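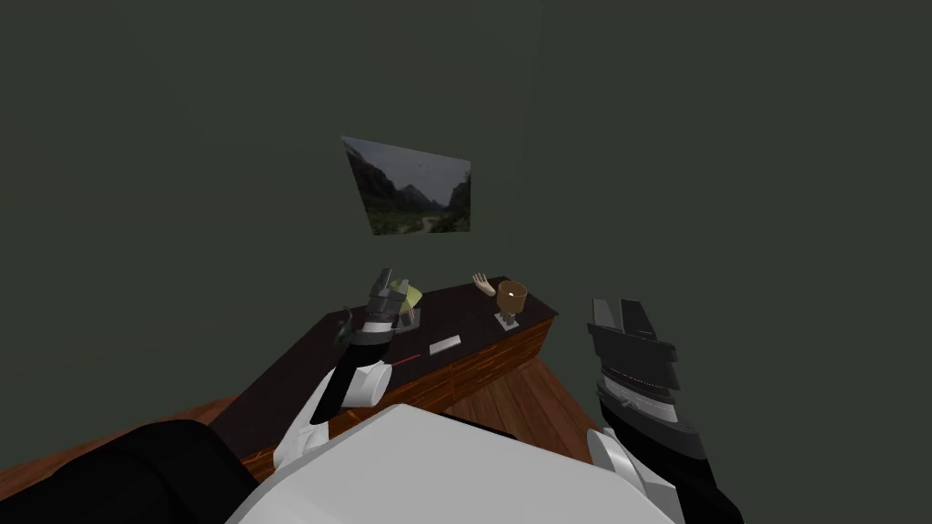

Mountain valley picture on the wall over the dark-topped desk.

22 May 2024

Opened the Clerlow kiln this morning and I am so pleased I could hardly write the labels straight. Batch 1572 came out satin! Real satin, the soft eggshell kind you want to rub with your thumb, on every Pratska tile except the two by the door.

For the record, bisque was to 1725 F as usual, tiles wiped with a damp sponge and left on the rack overnight. Glaze went on in three coats, brushed crosswise, with the last one thinned a little. Top temperature 2200 F, then a 52 minute hold on the way down, which is the only thing I changed from batch 1571. The earlier one was glossy and ran at the foot. Same bucket, same clay, so I'm giving the hold all the credit until somebody talks me out of it.

Seung-woo would like to be that somebody. His view is that the bucket had settled and I stirred it better this time, and he may have a point, as I found a hard cake at the bottom when I did 1571 and only broke up part of it. Will sieve before the next one, twice, and weigh a measured cup so we can compare.
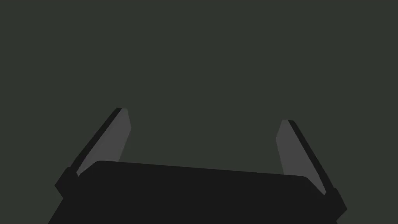 Plain dark gray-green.

Color notes. Warel ash over the white slip goes honey where it's thin and a lovely foggy green where it pools in the stamped lines. Over bare clay it is much browner, and there is some speckle coming through that I like more every time I walk past. On the vertical tiles the drip stopped a finger's width above the foot — close, but no shelf grinding today.

The door tiles: still shiny in one corner, with a few pinholes. I think that spot cools faster. Next load I'll put a row of empty posts there and move the tiles back a shelf, with a cone pack on each level. I forgot the bottom pack this time. Write it on the lid!!

Myung-ja tried the satin surface with lemon juice, one slice on the tile with the plastic wrap over it. Leave until Friday, then rinse and look for a dull ring. If it holds up I want to try it on the small soup bowls, outside first, then inside with the liner glaze if the fit is good. She also wants a cobalt version. So do I, but only after the plain one repeats.

To do
- sieve the bucket, mark water level with tape
- more stamped tiles, thicker ones this time (the thin ones warped a hair)
- order ash from Simões, they were out of the fine grade in October and I let it slide
- new kiln wash on the top shelf
- repeat with no hold, same load otherwise, to settle it with Seung-woo

This site uses cookies to remember your settings. Accept | Manage preferences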